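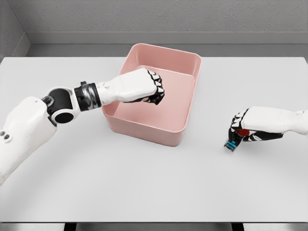

Management at Steden says the sorting pilot at our Lamwood site moves into its second stage in August, and that no jobs are at risk. We heard that last time too. The plan covers 2 of the packing lines and the 291 people who rotate through them. So far what we've been given is a simulation from Bataineh, the contractor: one hand closed in an empty fist over a pink bin, the other holding something small, red and blue, with a clean white table and nothing else to get in the way. Our tables don't look like that at 5 a.m. — or at any other hour.

We have asked for three things in writing: who clears a jam, who gets retrained, and what happens to the night premium. Members who want to see the contractor's slides can ask at the union office.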